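Ukville's fabric swap is moving, and I have mixed feelings

Well, it's official – the fabric and pattern swap is leaving the old bus depot and going into the former Soltani shoe store on the corner, starting in January. The notice went up on the depot door late in the afternoon, and by the time I got there with my bag of corduroy scraps somebody had already written "is there parking??" across the bottom in ballpoint.

There is parking. It's behind the building, it fits maybe a dozen cars, and you get to it down the alley by the bakery. If you drive anything bigger than a minivan I'd leave it on the street and walk.

The reason for the move is the roof. Anyone who came to the spring swap will remember the buckets, and the smell of wet wool that hung around until summer. The depot's owners got a repair quote and decided they'd sooner sell the place, so the swap had to find a new home or fold up for good. The shoe store had been sitting vacant and the rent works out to 400 dollars a month, heat included. That's more than we paid at the depot, where we paid close to nothing, and so the table fee is going up to 4 dollars. I've heard grumbling about this already. I grumbled a little myself, then I went home and looked at what I hauled out of there last year (a whole bolt of navy twill! for a jar of buttons!) and stopped.

What we're getting for the money is decent light, for starters. The store has those big front windows, and after years of holding thread up to a fluorescent tube and guessing, I can't wait to match a color properly. There's also a working bathroom and a back room with a door that shuts, which is going to be the cutting room. The old shoe shelves are staying up, so the yarn people have claimed those. The bench where you used to sit and get your foot measured is staying too, and I plan to be on it by mid-morning with a coffee.

What we're losing is space. The depot could take around 100 tables if you squeezed, and the new place won't come anywhere near that. Sellers from Rirnau, who usually come over in a bunch and take the whole north wall, are being asked to share tables or come on alternate months. I hope they keep coming. They bring the best linings and they're the only ones who ever have decent zippers.

The pattern library is moving as well, all 1577 envelopes of it. It's been living in filing cabinets that weigh as much as a cow, and the plan is to empty the drawers into boxes, keep everything in number order, and roll the cabinets over separately on a flatbed. If you've got a pattern checked out, please hang on to it until the doors open at the new place. Dropping it in the depot mail slot is a bad idea right now, what with the drips.
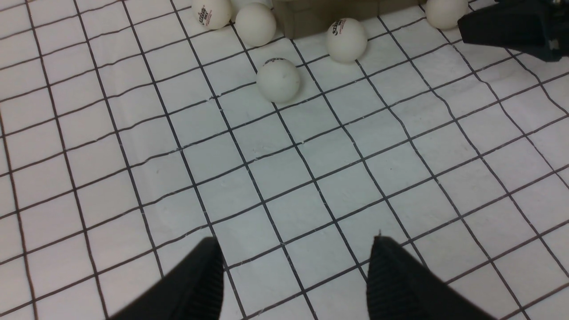
Pattern tracing will have its own spot in the cutting room, and I'm happy about that, as I spent most of last winter tracing on my kitchen floor. For anyone who's new to it, you lay your pattern on something with a printed grid, line up the grainline arrow, and scale or copy from there. Black lines on white are my favorite for this, easy to follow even on a gloomy day, but do smooth the sheet out before you start. If it's buckled the way this one is over on the right, the lines bow, and your side seam will bow right along with them. I made a whole skirt like that once and it hung like a shower curtain. Tape the corners, run your palm across it, then trace.

The beginner table is coming along too, and so is the Furketti machine with the sticky pedal, which people are weirdly attached to. It'll be near the front, so passersby can watch you swear at it.

Hours stay the same, nine in the morning until two. Fees are cash only for now. If you can lend a hand truck or a strong back for the cabinets, leave your number on the sheet by the depot door – it's the one under the notice, and there were still plenty of blank lines when I left.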